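Filed under: Visits & Open Days | Hardware

Gisham open day, quick notes before I forget it all

Got there late, parking was a field. Gisham is the old cannery side of Delurby, past the rail yard, no sign until you're on top of it. They refurbish servers and storage. Take in dead racks from offices and hospitals, strip them, test, sell on what passes. Open to the public one afternoon in September and that's it for the year.

Badge, paper booties, wrist strap. Group of a dozen maybe, mostly school IT people from the county plus a couple who I think just wanted the free coffee. Coffee was fine. Donuts gone by the time I got there.

First stop the receiving dock. Pallets, shrink wrap, more pallets. Every unit gets a sticker and a line in the log before anybody touches a screw. Guide said 2000 machines came through last year, and you could believe it from the noise. Forklift guy did not slow down for us.

Then teardown. Long benches, good light, mats that have seen some wear. Lids off, memory out, fans out, everything into gray totes by type. Fans get blown out with air in a booth at the back, which you can hear through the wall the whole time. I asked what they do with bent rails, answer was there's a barrel for bent rails. Saw the barrel. Full.

The cleaning room I'd skip next time. Smells like alcohol wipes, not much to see.

Power supplies get their own corner, load tested for 40 minutes each. If one trips it's scrap, no second chance. Seemed harsh to me but they've had returns from Waltau (their biggest customer) over exactly this, so ok.

Drive bench was the best part and we got the least time on it, of course. Caddies are the headache. Every maker has its own tray and they don't swap, so there's shelves and shelves of empties sorted by color and latch. Some they buy from Paredes by the box, most are saved off scrap chassis. You learn fast which ones have tabs that snap. Drives come out of the bays one at a time, label gets checked, wipe, test, back in a tray that fits. Anything that fails the wipe goes to the shredder and you get a certificate for it. Shredder was off for our visit, boo.

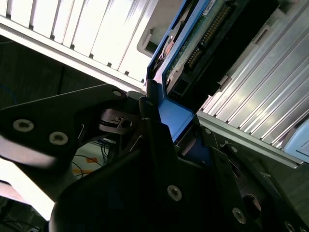

Hard drive in its blue caddy, board side showing. Ribbed metal fins on the right.

Was surprised how much of that bench is just about the connector. Pins get looked at under a magnifier before the drive goes near a tester, one bad one can mess up the slot too and then you've lost two parts. I have been pushing drives in blind for years so, noted.

Shop at the end, cash or card. Picked up a box of mixed caddy screws for 3 dollars and a rail kit that I'm pretty sure is teh wrong depth. They had refurbished 1U boxes for 39 but no rails no drives, left those alone.

Would go again. Get there early, bring a jacket for the dock, ask for the drive bench first.

Shares: 3 | 2 comments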